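Jiketti brings its sorting cell back into service with a new maintenance routine

The two-arm sorting cell at the Jiketti workshop is working again since Saturday, after a repair of the gripper on one arm and a change in how the cables are led.
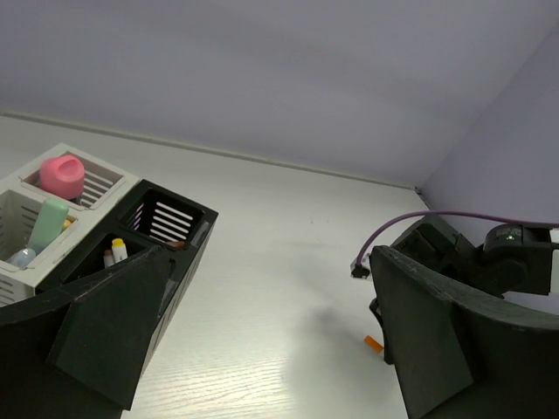 Sanne Peeters is glad that the cell was not simply started again with new parts, and asks why the checks were not written down much earlier, when the first picks began to fail. In her opinion a small cell needs the same care as a big one, and the person who opens the workshop in the morning should be able to see on one sheet what was done the evening before.

The cell is used for sorting small household things and writing materials into divided baskets. It was built at Jiketti from two arms supplied by Savum, and each arm carries a gripper with two fingers and a small camera at the wrist. Both arms work above the same white table, between panels in a quiet colour, so that the light from the windows does not disturb the cameras too much. The cell runs in the afternoon and is looked after in the morning.

The trouble started in January. One of the arms began to lose thin objects, first markers and later also small bottles. The gripper closed, the software reported that the grip was good, and then the object turned between the fingers or fell back into the basket. With thick objects there was no problem at all. For this reason the team looked first at the software, and they spent a good part of the week changing the closing force and the speed. It helped a little with the bottles but the markers continued to fall.

The real cause was found when the gripper was taken off and put on the bench. One finger had a little play at its root. The screw that holds the finger had worked itself loose, and the seat under it was worn on one side. When the finger met a thick object, the play was taken up at once and the grip was firm. With a thin object the two fingers met at a small angle, and only the upper corners of the pads did the holding.

The seat was replaced with a new part made by Nzioka, a machine shop in the same street, and both fingers were mounted again with fresh thread locking. The maintenance sheet now says that the screws must be tightened in 3 steps, going from one finger to the other, and that the gripper must be opened and closed by hand between the steps. It also says that nobody should tighten a finger while the arm is standing in its raised position. The arm has to be parked low above the table with the drives off.

After the mounting, the closing point was set again. This is done with a strip of paper. The fingers are closed slowly until the paper can no longer be pulled out, first near the tips and then lower on the pads. If the paper is held at the tips but slides out lower down, the finger is not straight and the work has to be done again. On the first attempt the result was not good enough, and the left finger was taken off a second time. The reason was a small burr on the new seat, which was removed with a fine file.

The pads themselves were not changed. Marks on the upper edges come from touching the rims of the baskets and they do no harm as long as the gripping surface stays flat. The sheet asks for a look at the gripping surface every week and for cleaning with a damp cloth. Alcohol was used before, but the supplier's manual advises against it for these pads, and the bottle of alcohol has now been moved away from the cell.

The second part of the work concerned the cables. Every cable which follows an arm has to be long enough for the furthest reach, and this means that it is too long for all other positions. A loop that hangs down can catch on the other arm or come between the camera and the table. In the old arrangement one loop was fixed with a tie very near to the connector. The cable could not move there, so the connector had to take all the bending. During the repair the team found that the connector lost contact when the arm turned far to the side. This had been noted several times in the log as a camera fault, and the camera had even been exchanged for it.

The ties are now placed further back, on a part of the arm that does not turn against the cable. Between the last tie and the connector there is a free bow. To check it, one person moves the arm by hand through all its end positions while a second person watches the connector. This takes 6 minutes for each arm and it cannot be done alone, which some people in the workshop find a disadvantage. The manager of the cell, who wrote the routine, does not want to change this point. A person who moves the arm looks at the gripper and does not see the cable, she explained.

The baskets also received some attention. They have slots in the walls, and a finger that comes down a little too far to one side can touch the edge of a slot or push the whole basket. When the basket is pushed, all positions which were taught before are wrong by the same distance. The operators used to correct this by eye. From now on the baskets are put back against their reference corner at the beginning of each shift, and the first pick of the day is always a slow one, with a hand on the stop button.

The calibration between the two arms was the longest part of the job. The arms share the space over the table, and the software from Surov keeps them apart by calculating where each one is. After a gripper has been taken off and mounted again, its length is no longer exactly the same, and the calculation is then not right. The team touched the same point on the table with each arm in turn and compared the values. The difference was 2 millimetres before the correction. This is not much for picking a bottle but it is enough for one finger to meet another when both arms work close to the same basket.

A test followed on Friday and went on until the evening. The cell made 52 picks with mixed objects, among them the markers which had caused the trouble. One marker was dropped. It was lying across a corner of the compartment, and the operator said that the gripper would not have taken it well before the fault either. The camera signal stayed on during the whole test. The cell was given back to the users on the next morning, with the speed of both arms limited until the end of the month.

The workshop has put the new sheet on the side of the control cabinet, and a copy is kept with the spare parts. It has a daily part and a weekly part. The daily part asks for the position of the baskets, the state of the indicator lights after switching on, and one slow opening and closing of each gripper. In the weekly part are the finger screws, the pads, the ties and the connectors. Each line must be signed, and a line that was not done must be left open and not crossed out.

There is still one open question. The worn seat was found only on one arm, although both arms are of the same age and do the same kind of work. It is possible that the first arm does more of the picking from the deep compartments, where the fingers often touch the walls. The log does not show which arm made which pick, so this cannot be proved. The software has now been set to write it down, and the figures will be looked at when the speed limit ends.

Savum has been asked to supply two spare seats, and Nzioka keeps the drawing of the part in case the delivery takes long. Users who notice a turning object or a lost camera signal are asked to stop the cell and write the time in the log before they start it again.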